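Student Robotics Club, Vrabec Technical School
Progress report to the Gomar Fund, second period

3 comments · 12 shares

In this period the club worked on the cloth folding task of the Okine project. We have now recorded 1379 folds with the hand-held grippers, and 201 of them were removed after checking, mostly for lost tracking. In total 26 students took part, of whom nine are new since February.

The work is done in pairs, one student folding and one writing the log. We started with small cloths and then passed to bigger and softer pieces, which are more difficult for the fingers to hold.
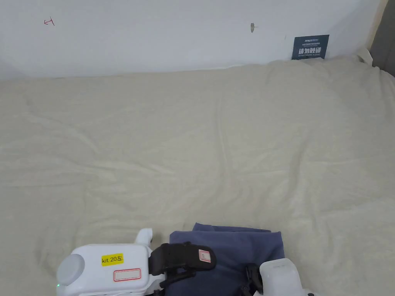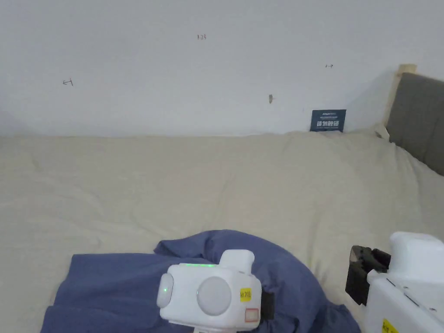
Blue cloth and the white hand-held grippers, in both pictures on a light cover.

The budget is in order — we spent 69 per cent of the grant, and the largest cost was spare finger pads. One delay must be reported. The training of the first model was planned for April, but the computer from Gimum came late and we could begin only in May. The first results are weak with thick fabrics and we do not want to present them yet.

For the next period we ask to move the small sum left from travel to storage disks. The club will also prepare a short guide for new members.

Related items
Okine project: first period report
Vrabec open day, club programme
Gomar Fund: how to apply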